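**Vevia figure line – progress to end of June**

Sculpting of the Flaltley figure is complete. Tellow returned 2 test casts in resin; both hold the agreed height of 12 inches. The left ankle was thickened after the first cast leaned.

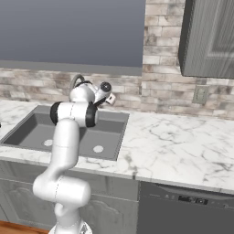 *Progress report, page 2*

Paint masters are with Takeda for colour matching. The base still lacks its numbered plate – artwork is due in July. A pilot run of 100 pieces remains within budget. Approval of the carton insert is outstanding.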